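Setting up a towel-folding cell from scratch

Posted by Paavo Juntunen, 19 August 2018

I get a lot of mail about the folding table, mostly from people who have a small arm sitting on a shelf and want to make it do something with laundry. So I've finally written down how I set the thing up and how I keep it going. It's long, sorry! Skip to the part you need. I'm assuming you already have an arm that moves when you tell it to and a table you don't mind dedicating to it.

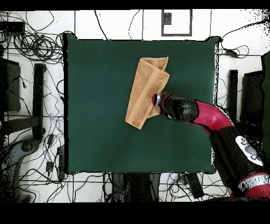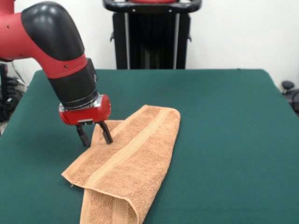

The arm at the towel, on the green tabletop.

Does the color of the table surface matter?

It matters a lot if you use a camera to find the cloth, and hardly at all if you don't. Pick a surface that none of your towels come close to, and make it matte. I started on a bare white table and half the towels I own vanished into it.

OK, on to the setup.

Surface first

Do the table before you touch the arm, because everything gets measured off it. Mine is covered with a felt-like cloth from Kalline, pulled flat and fixed underneath. Pull from the middle of each side, then work out to the corners. If you start with a corner you'll chase a wrinkle around all afternoon (I did, twice). When it's down, run your palm over the whole thing. Any bump you can feel is a bump the fingertips will find at the worst moment.

A bit of softness under the cloth helps too. A hard table gives you almost no room for error when a fingertip comes down to get under an edge, and with a little padding you can press into the surface slightly and nothing complains.

Finding the table height

Close the gripper, drop the speed way down, and bring the tips toward the cloth at one corner of the table. Slide a strip of printer paper underneath and keep lowering until the paper drags but still moves. Write that height down. Then do the other corners, so you have 4 numbers on your sheet.

They won't match. Mine were 3 mm apart from best to worst the first time, and the table looked perfectly level to me. Fix what you can with the table feet and let the software tilt its work plane for the rest. Go back and repeat the paper test afterward, all of it, even if you're tired of it by then.

Fingertips

The pads are the part you'll fuss with most. Smooth plastic slides right off terry cloth, and very grippy rubber picks up the towel and then won't let go of it. I use the softer Carkasico pads, trimmed a little narrower than they come. Cut both to the same length and check them against each other with the gripper closed and a light behind – you shouldn't see a wedge of daylight.

Wipe them at the start of each session with a barely damp cloth. Terry sheds like crazy, and a pad with a film of lint on it behaves like a different pad.

Grip width and force

For a single layer at a corner, I open the fingers wide enough to straddle a small fold, come down, and close slowly. Close too fast and the fabric squirts out sideways. For force, start low and go up in small steps until the towel stays put through a slow lift. I ended up at 80 on my controller's scale, but that number means nothing on yours, so please don't copy it.

Thick hems are a pain. If you set the width on the middle of the towel and then try to grab the hem, you'll bump it and push the whole thing across the table. Set it on the hem.

Cables

Cables are where I've lost the most time, and I'm not tidy, so learn from me. Leave enough slack for the arm to reach its farthest pose and come back, with a bit more on top. Move it by hand through every pose in the program and watch the wire at each joint. Anything that goes tight gets rerouted now. Label both ends of everything, too. My friend Seppälä talked me into buying a label maker in January and I was rude about it for a week. I've since labeled the coffee maker.

First folds

Start with one towel, the same one every time, laid down the same way. Run the fold at low speed with your hand on the stop button. I like to run it 2 or 3 times with no towel at all, just watching the path, and then put the towel in. Once that works, shift the towel a few inches and try again, then turn it a bit, then start with it already a little crumpled. Save the program under a new name at every step! I use Larex for the program files because it keeps the old versions, but a folder with dates works just as well.

Keeping it going

Before each session I wipe the pads, brush the table (a lint roller does fine, and it's quicker) and do one paper test at the corner nearest the arm. If the height has changed I do all the corners again. Every month or so I also check the bolts at the arm base and the screws holding the fingers, which do work loose.

If folds start drifting to one side, check the pads first, then the cloth, then the base bolts. I've torn into the software more than once over what was a loose finger screw.

I'm still working on fitted sheets and have nothing useful to report. Spare pad templates are on the downloads page, and there's a comment box under this if your arm does something weird.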